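October
By Conall Brophy
4 min read

We use cookies to remember your preferences. Accept all / Manage settings

The Plaltden Work Table, Six Weeks In

I have owned four work tables in my adult life, if you count the door. The door was the best of them. It was heavy and flat and free, and I left it behind in a move because Marcelino Fagundes, who was carrying the other end, set it down on a landing and declined to pick it up again.

Its successor is the Plaltden, the largest of the three sizes Makstead sells, in the color they call Ulano. Ulano is a pale cream that drifts toward gray on cloudy days. The website also offers a dark version named Geraghty, which cost more and had a two-month wait, so I decided I had always wanted the light one.

The box came on a Saturday and weighed 93 pounds. Inside were the top, four legs, two rails, a bag of hardware and a sheet of drawings in which a smiling figure assembles the table alone. Marcelino came over anyway. He hasn't mentioned the door, but he did ask whether there were stairs.

Assembly took most of the afternoon. The rails go on before the legs, something the drawings reveal on the back of the sheet, after you've finished the front. There were 13 bolts left in the bag when we were done. Makstead's support line told me these were spares. That strikes me as a generous number of spares, and I have kept them in a jar where I can see them.

What you're paying for is the top, and the top is good. It's big enough that I can leave one project spread out and start another, which has done nothing for my finishing of projects. The finish is matte, so my desk lamp doesn't glare back at me, and it has a faint grain you notice mostly when you're supposed to be doing something else.

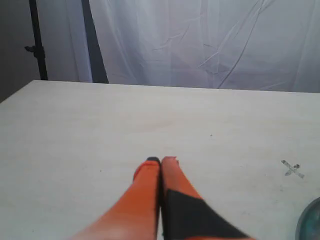 The Ulano top, with its usual few specks.

About those specks. A pale table will report every crumb, pencil shaving and flake of pepper to you immediately. My old brown table kept these things to itself for years. I wipe this one down before lunch and again after, and by three o'clock there's a dark dot somewhere on it that I will scratch at with a fingernail before accepting that I need a cloth. If you are the kind of person who can leave a dot alone, you'll be happier here than I am.

Stains have been less trouble. Coffee came off with a damp sponge, even after I'd left the ring overnight. Red ballpoint took dish soap and some muttering. I haven't tried permanent marker on purpose and would like credit for that.

It does wobble a little if you lean on one corner and write hard. I retightened everything after the second week and it improved, then drifted back. A folded piece of the shipping box under the rear left leg has solved it completely, so a small part of my $600 table is cardboard.

The edges are my one real complaint. They're square and fairly crisp, and if you rest your forearms on them through a long phone call you come away with a line. Makstead sells a padded strip for this. I use a dish towel.

Would I buy it again? At $600, yes, with some grumbling. The Geraghty version runs $1000 for what I understand to be the same table in a mood, and I'd want to see one in person before spending that. Anyone with a spare door should consider their position.

Marcelino has asked me to add that he thinks it's a nice table and that he is not available if I move.

Enjoyed this review? Get the next one in your inbox. Enter your email to subscribe.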